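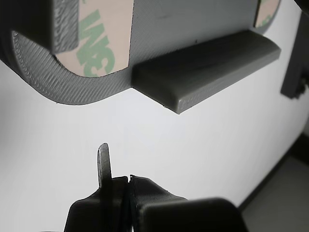
Prüfliste Greiferzelle Omus, Halbjahresprüfung mit Bemerkungen

Standort: Werk Lornness, Halle Süd
Zelle: Omus, Arbeitsplatz Kleinteile
Geprüft am: 26. Juni 2021
Prüferin: Heike Kuhlmann
Letzte Prüfung: April, Protokoll im Zellenordner
Bewertung: i. O. = in Ordnung, n. i. O. = nicht in Ordnung, Bem. = in Ordnung mit Bemerkung, n. g. = nicht geprüft

Die Liste gilt für die Zelle im jetzigen Aufbau mit dem gedruckten Halter über dem Greifer. Für den alten Aufbau mit Blechhalter gilt weiterhin die Vorgängerliste. Wer Punkte überspringt, trägt n. g. ein und lässt das Feld nicht leer.

1. Vor Beginn

1.1 Automatikbetrieb beendet, Programm in Grundstellung: i. O.
1.2 Hauptschalter aus, Schloss eingehängt, Schlüssel bei der Prüferin: i. O.
1.3 Druckluft abgesperrt und entlüftet: i. O.
Bem.: Der Absperrhahn geht schwer. Fett hat nichts gebracht, Ersatz ist bei Vogler bestellt.
1.4 Schild „Nicht einschalten“ am Bedienpult: i. O.
1.5 Schichtführung informiert: i. O.

2. Schutzeinrichtungen

2.1 Not-Halt am Bedienpult, Auslösung und Rückstellung: i. O.
2.2 Not-Halt am Handgerät: i. O.
2.3 Türschalter, Tür bei laufender Bewegung im Einrichtbetrieb geöffnet: i. O.
2.4 Zustimmtaster, Mittelstellung und durchgedrückt: Bem.
Der Taster schaltet richtig, die Gummikappe ist aber eingerissen. Kappe tauschen, solange noch kein Öl hineinkommt. Bis dahin darf das Handgerät benutzt werden.
2.5 Zaun, Befestigung der Felder am Boden: i. O.
2.6 Wiederanlauf nur nach Quittierung von außen: i. O.

Die Punkte 2.1 bis 2.3 und 2.6 werden mit Strom geprüft. Danach wieder abschalten und 1.2 wiederholen. Im April wurde das vergessen, im Protokoll steht nur eine Abschaltung.

3. Gedruckter Halter

3.1 Sichtprüfung auf Risse, besonders am Übergang von der ebenen Fläche zum vorstehenden Absatz: i. O.
Mit der Handlampe flach über die Fläche leuchten. Die Drucklinien am gerundeten Ende sind normal und werden nicht als Riss eingetragen. Ein Riss läuft in der Regel nicht über die ganze Breite gleichmäßig mit den Lagen mit und lässt sich mit dem Fingernagel spüren.
3.2 Druckreste und Grate an der Außenkontur: Bem.
Am unteren Rand des gerundeten Teils steht ein kleiner Materialrest vor. Stört nicht beim Fahren. Bei der nächsten Demontage mit dem Messer abnehmen, nicht am eingebauten Teil.
3.3 Verschraubung, Drehmoment nach Datenblatt Clindley: i. O.
Keine Schraube hat nachgegeben. Markierungslack erneuert.
3.4 Verzug, Haarlineal an der ebenen Fläche: i. O.
3.5 Kabel und Schläuche scheuern nicht am Halter: i. O.

Bemerkung zu 3: Der Halter wurde auf dem eigenen Drucker hergestellt. Die Druckdatei liegt im Projektordner Omus, es gilt der Stand mit dem dickeren Absatz. Ältere Ersatzteile im Schrank bitte nicht mehr einbauen. Sie passen zwar auf die Bohrungen, sind am Absatz aber schon zweimal gebrochen. Ich habe sie mit Klebeband umwickelt und „Ausschuss“ daraufgeschrieben.

4. Klebepads am Halter

4.1 Pads vorhanden, auf beiden Seiten der Mittelfläche: i. O.
4.2 Pad sitzt vollflächig, keine abgehobene Kante: i. O.
4.3 Rundum bleibt ein Rand aus Kunststoff frei, Pad ragt nicht über die Kontur: i. O.
4.4 Keine Späne und kein Staub an den Schnittkanten: Bem.
Leichter Staub, mit dem Pinsel entfernt. Keine Druckluft verwenden, sie treibt den Staub unter die Kante.
4.5 Ersatzpads im Schrank, Verpackung geschlossen: n. i. O.
Eine Packung lag offen neben dem Heizkörper. Entsorgt und nachbestellt.

Bemerkung zu 4: Beim Wechsel den Untergrund mit Isopropanol reinigen und vollständig ablüften lassen. Den raueren Bereich mit den Drucklinien zweimal abwischen, das Tuch dazwischen wechseln. Zuschnitt mit der Schablone aus der Schublade, freihändig geschnittene Pads stehen an der Rundung gern über. Nach dem Andrücken 51 Minuten warten, bis etwas daran befestigt wird. Die krumme Zahl stammt aus unserem eigenen Versuch in Lornness und steht so auch in der Arbeitsanweisung.

5. Greifer

5.1 Finger sitzen fest im Grundkörper, kein Kippspiel: i. O.

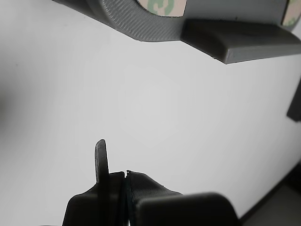 5.2 Spalt zwischen den beiden Seiten über die ganze Höhe frei: i. O.
Die Seiten dürfen dicht beieinander stehen, sie dürfen nur nicht aneinander reiben. Prüfen mit einem Streifen Papier, von oben eingeführt. Klemmt er, sind die Führungen zu reinigen, bevor irgendetwas nachgestellt wird.
5.3 Spitze der schmalen Backe, Verschleiß und Verbiegung: Bem.
Noch brauchbar. Bei der nächsten Prüfung mit dem Neuteil vergleichen, ein Neuteil liegt jetzt beim Protokoll.
5.4 Gedruckte Greiferteile auf Ausbrüche an den Ecken prüfen: Bem.
Kleine Unregelmäßigkeit an einer Oberkante. War im April schon eingetragen, nach meinem Eindruck nicht größer geworden. Weiter beobachten.
5.5 Abstand zum Halter in Grundstellung, keine Berührung: i. O.
5.6 Abstand zum Halter in den Endlagen, von Hand im Einrichtbetrieb angefahren: i. O.
Langsam fahren, Geschwindigkeit auf 9 Prozent. Im Protokoll vom April steht 50 Prozent, das ist für diesen Punkt zu schnell.
5.7 Öffnen und Schließen, 19 Hübe ohne Werkstück: i. O.
Kein Ruckeln, kein Geräusch. Beim ersten Hub nach dem Einschalten etwas träge, danach gleichmäßig.
5.8 Greifprobe mit Musterteil: i. O.

6. Umfeld und Kabelwege

6.1 Hintergrundfläche sauber, keine Öl- oder Klebstoffreste: i. O.
6.2 Beleuchtung funktioniert, kein Flackern: i. O.
6.3 Kabel am Fuß des Arms, Zugentlastung: n. i. O.
Ein Kabelbinder fehlt, einer ist so fest gezogen, dass der Mantel eingedrückt ist. Beide durch Klettband ersetzt. Mantel nicht verletzt. Gilt als am Prüftag behoben.
6.4 Schlauch zum Greifer, Knick bei ausgestrecktem Arm: i. O.
6.5 Steckverbinder verriegelt: i. O.
6.6 Schaltschrank, Filtermatte: Bem.
Grau, aber noch durchlässig. Wechsel zusammen mit dem Absperrhahn.
6.7 Messung Schutzleiter: n. g.
Messgerät ist zur Kalibrierung. Wird nachgeholt, eigenes Blatt.

7. Wiederinbetriebnahme

7.1 Werkzeug und Lampe aus der Zelle entfernt: i. O.
7.2 Druckluft langsam zugeschaltet, Greifer dabei beobachtet: i. O.
7.3 Schloss entfernt, Hauptschalter ein: i. O.
7.4 Referenzfahrt ohne Fehlermeldung: i. O.
7.5 Ein Durchlauf im Einrichtbetrieb, dann ein Durchlauf in Automatik bei geschlossener Tür: i. O.
7.6 Eintrag im Schichtbuch: i. O.

Offene Punkte

Gummikappe Zustimmtaster (2.4): Instandhaltung, Teil über Clindley
Absperrhahn Druckluft (1.3) und Filtermatte (6.6): Instandhaltung, Liefertermin von Vogler steht aus
Materialrest am Halter (3.2): bei nächster Demontage
Ersatzpads (4.5): bestellt, Lagerort künftig die obere Schublade
Schutzleitermessung (6.7): Kuhlmann, nach Rückkehr des Messgeräts

Ergebnis: Zelle freigegeben mit Auflagen. Die Freigabe gilt bis zur nächsten Halbjahresprüfung, sofern die Schutzleitermessung nachgereicht wird und keine Änderung am Halter oder am Greifer erfolgt. Wird der Halter getauscht, sind die Abschnitte 3, 4 und 5 vollständig zu wiederholen, auch wenn das neue Teil aus derselben Druckdatei stammt.

Unterschrift Prüferin: H. Kuhlmann
Kopie an: Schichtführung, Instandhaltung, Zellenordner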